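Planning and Buying Laboratory Equipment
Handout 4: The budget for a two-arm work cell

Course teacher: Santeri Ojala
Exercises and corrections: Pavithra Kurup

Please read this handout before the seminar and bring your own draft budget, also if it is not finished. In the last handout we wrote the list of needs. Now we put prices beside the needs, and we will see that the list changes when we do this.

1. Start from the task

Many groups begin with the catalogue. They find an arm which they like, they ask for a quotation, and after this they look for a task that the arm can do. I ask you to work in the other direction. Write the task in one sentence, with the object, the start place and the end place. For our course cell the sentence is: "Take one poker chip from a stack and put it on its edge in the slot of a clear tray."

It is a small task, but it decides a lot of money. The chip is thin, so the gripper needs a narrow tip. The tray is transparent, and transparent things are difficult for many depth sensors, so you must ask the seller about this in writing. The stacks are close to the tray and both arms work over the same table, therefore reach is less important than how the arms share the space.
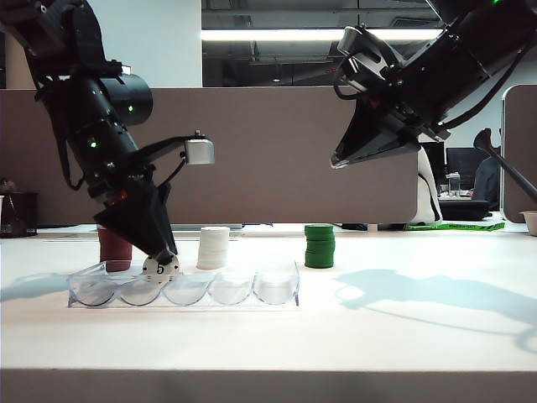

When the sentence is ready, underline every word that costs something. In the sentence above I would underline "one", "edge" and "clear". To take exactly one chip is a question of gripper and control. To put it on the edge is a question of accuracy. Compare your underlined words with those of your neighbour, you will probably not agree, and this disagreement should go into your notes.

2. The four parts of the budget

Part A is the equipment itself: arms, grippers, sensors, controllers, computers.

Part B is the place: table, electricity, network, light, screens between the cell and the desks. Students often forget light. A white table under ceiling lamps gives shadows and reflections, and if the vision does not manage them, somebody must pay for other lamps or for a different table surface.

Part C is the people: installation, safety assessment, training, and the hours of those who set up the task again after each trial. A person must put the chips back. Write these hours down even when the salary comes from another account.

Part D is the years after the purchase: spare fingers, cables, service, software licences. A cable which bends all day is a consumable, and should have its own line.

3. Comparing offers

For the exercise we have three sellers, Camedum, Jaltix and Hamdan. They have all answered the same request, but the answers do not have the same form. Camedum gives one price for the complete cell. Jaltix gives a price for each arm and leaves the grippers as an option. Hamdan gives a lower price for the arms, but delivery and training are separate.

Before you compare anything, move all three offers into the same table, with the parts A to D as rows. Where the offer says nothing, write "not given". Do not write zero. A zero looks like a free service, and it will be added up as one.

Two lines from the Jaltix offer, as an example:

Wrist camera with bracket, per arm: 579 euros
Gripper set with spare tips, for two arms: 3419 euros

The first line is per arm and the second is for both. Last year many of the groups added them as they stood, and the budget was 579 euros too small. Always write the unit and the number of pieces beside the price.

4. The wrist camera: when to pay for it

A camera at the wrist moves together with the arm. It comes near to the object, which is good for a small chip, but in fast movement the picture can become blurred. The gripper can also hide a part of the table, and it gives its own shadow. For this reason I advise you to ask for a trial at the real speed of the task – not only for sample pictures from an arm which stands still.

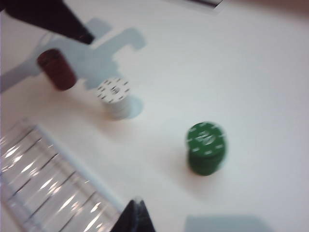 Curkik, November

The trial period with a seller is normally short, so plan it as carefully as the purchase. In our cell we ask for 10 working days, and we write the test programme before the equipment arrives. Agree with the seller who pays the transport back and who is responsible if a gripper tip is damaged.

5. Work for the seminar

Prepare the comparison table for the three offers. Mark each "not given" and write the question you would send to the seller. Add a reserve to the total and explain in two or three sentences how you chose its size.

The full request for offers is 44 pages. You need only the technical annex and the delivery terms. Questions about the table go to Pavithra Kurup, questions about the reading to me.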